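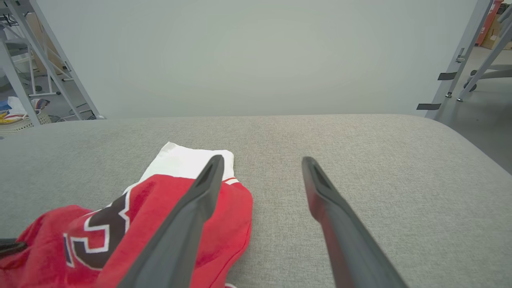

Figure 2.1 A red jersey and a white cloth on a light gray seat.

Chapter 2
Soft Stuff on Seats

I'll confess, my own couch in Plaltness looks like this most evenings (jerseys are the worst!). In this chapter we're going to fold them. Shirts first, then towels, then the slippery things I kept putting off when I wrote Chapter 3. Grab a sports shirt with big numerals on it, crumple it up and drop it on a padded seat. Now find the collar before you read on, and keep hold of it, we'll need it for the first fold.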